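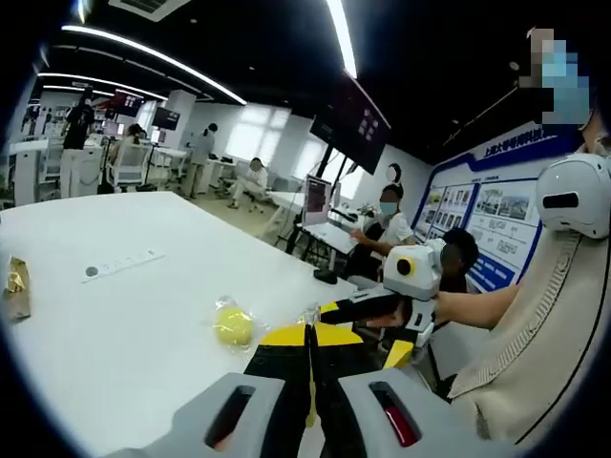 Work Tables
Photo gallery, page 4

These pages collect pictures of tables that people work at: shared tables, packing tables, desks pushed together. The collection was started by Edeltraud Zwahlen for the Clornik furniture newsletter and is now kept up by Meinrad Reisinger. It holds 431 pictures in all. Most were sent in by readers. Captions are short and stick to the table and what was on it.

Click a picture to enlarge it. Captions are listed in the order the pictures came in.

White table with built-in power
A large white table with a yellow ball in clear plastic and a small item in gold foil at the edge. The power strip is set flush into the top near the middle, with a round dark button at one end and a row of small sockets. Desk and monitor farther back, blue-bordered display board on the right wall.

Sewing table, Tambunan
The top was cut down from a door and the keyhole is still in it. The owner keeps pins in a jar lid screwed to the underside.

Packing bench, Nemulix warehouse
Tape, labels and a steel ruler fixed along the front edge. The bench was raised on blocks in December after the packing crew asked for more height. The blocks are oak and came out of the old loading dock.

Same bench, other side
Paper roll on a bar underneath. The roll is changed from this side, so the bench can't go against the wall.

Kitchen table used as a desk
Sent in by a reader in a one-room apartment. Breakfast things go on the windowsill during working hours. The burn mark is from an iron.

Trestle table, Cledetell workshop
Two sheets of plywood on three trestles. The seam is taped over and the tape gets replaced when it starts to lift. Used for laying out parts before they are boxed.

Drafting table
Top tilted as far as it goes. The cord along the lower edge stops pencils from rolling off. Bought secondhand with the lamp.

Folding table, church basement
One of a set that can seat up to 645 people when they are all put out. This one has a mended leg and is kept for the coffee urn.

Notes on the pictures

Power strips come up often in letters. Readers with flush strips like a clear tabletop but complain about crumbs in the sockets. Readers with clamp-on strips say the clamp works loose. We have no recommendation.

Pictures for the next page can be sent to the newsletter address. Please give the size of the table and say what it is used for. Pictures of empty tables are fine too.

Previous page | Next page | Back to all galleries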